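Erkerell Evening Courses
Play and Order at the Table, handout for session 6
Course leader: Kauko Aaltonen
November 2019

Welcome back, everyone, and thank you for the kind notes after last week. We ended in the middle of the Dikness exercise, with half of you wanting a bigger table and the other half wanting fewer bricks, so I'd like to pick it up again there and take it slowly.

Before the bricks, a little warming up for the eyes. Choose a plain surface in the room, go up close, and stay with it for a full minute. Write down its color, its grain, any line or mark you would have walked right past on your way to the coffee. I do this at home with the kitchen door and I still find new things on it.

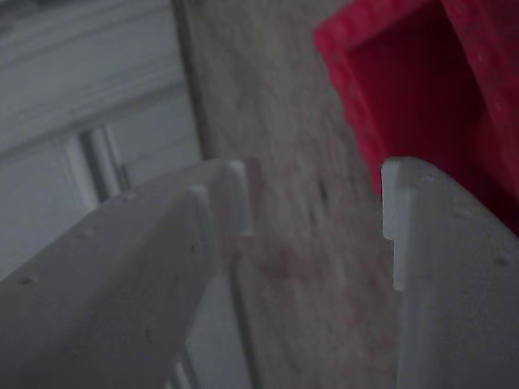

Fig. 1. Beige, mottled surface at close range, with a faint pinkish-red smudge.

Now to the table itself. You need a flat place to work, a large gray baseplate, a few containers along one side, and one small brick to start with. Yes, one! I know it's tempting to tip out the whole tub (my own group of 1000 pieces took until bedtime to clear up last January), but a single brick teaches you more about your layout than a heap does. Put it down, look at where the containers stand, and ask how far it has to travel and what it has to pass on the way.

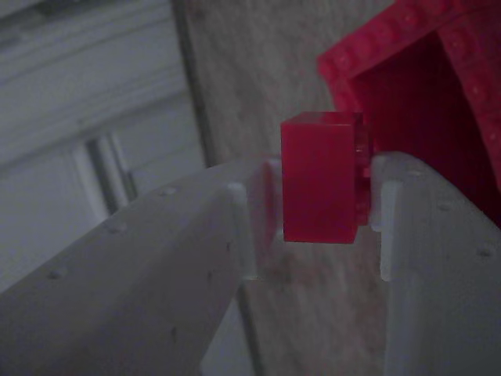

Red is a good color to begin with, and I'd keep to it for the first ten minutes or so. It shows up beautifully against gray, and if it lands among other red pieces you'll soon notice whether you are sorting by color or by size, which people mix up all the time without meaning to. Say your rule out loud before you start. Small things to the front, perhaps, or each color to its own box. If you change your mind halfway, say that out loud too -- your partner will be grateful.

About the containers: hollow boxes built from the bricks themselves do very well. Set them in a row along the edge of the baseplate, with the open middle left for working. A box should be wide enough that the brick goes in easily, and it shouldn't slide about when you bump it. Those of you following the Liyanage method in the reader will want yours in a strict line. I'm more relaxed about it.

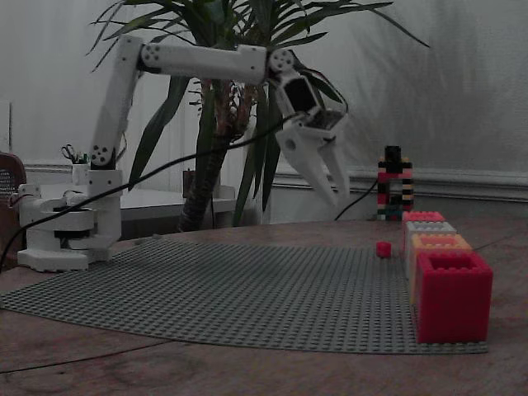

Leave the houseplants where they are, by the way. A bit of green behind the table is restful, and I've never liked a workroom that looks as if it were waiting for the dentist. Do keep the front of the baseplate clear, though, so that nothing has to be lifted over anything else.

For the second round, try larger pieces in a stepped row down one side, in mixed colors: reds, a gray, an orange. If you have bricks to spare, stack a tall column farther back as a landmark. Then bring in your small red piece again and notice whether the table feels busier to you.
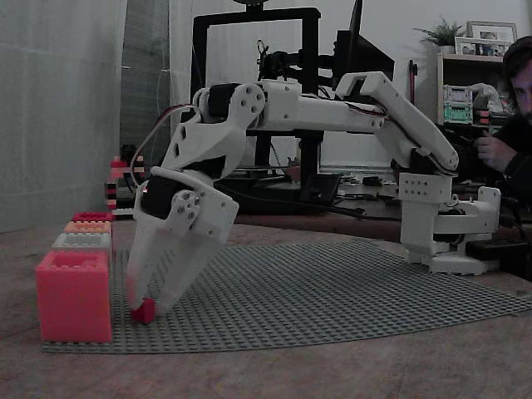 For next time

Read the Avis chapter on containers, at least the first half. Spend 30 minutes with one baseplate and one rule, and sketch your layout before you clear it away. Bring the sketch along, coffee stains and all. Spare bricks are on the low shelf in the hall; please return them by color.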